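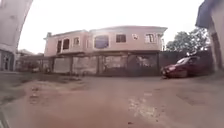 Street Noise in Windley: What I Did for My Term Project

I picked noise for my term project mostly because I can't sleep with the window open, and I wanted to know if it was just me. My question was pretty simple: do people who live near the through road in Windley sleep worse than people a few streets back? I started in September and kept going for 7 weeks, which was longer than I planned (my first two weeks of readings were useless, more on that in a second).

For the survey I put paper forms through 700 doors and got 189 back. My teacher said that was a decent return! I asked what time people go to bed, how often they wake up, and what wakes them. I also left a line for comments, and wow, people used it. Delivery trucks came up over and over, and so did barking dogs, and one person wrote a full page on leaf blowers.
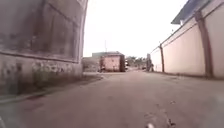 The sound readings were harder. I borrowed a meter from the science department and took 1,180 readings, mostly between 6 and 8 in the morning before class. For those first two weeks I had it on the wrong setting, so it was smoothing out all the short loud sounds, and those were the ones I cared about. I threw that batch out and it isn't in the total.

The road did come out louder, no surprise. But the sleep answers didn't line up the way I guessed. People close to the road woke up a little less often than people farther back, and several of them said they'd stopped hearing the traffic years ago. Farther back it was the single sounds that got them, like a car door or a trash can lid.

If I did it again I'd ask how long each person had lived there. I left that off the form and I'm still annoyed about it. I'd also take readings late at night, if my parents would let me.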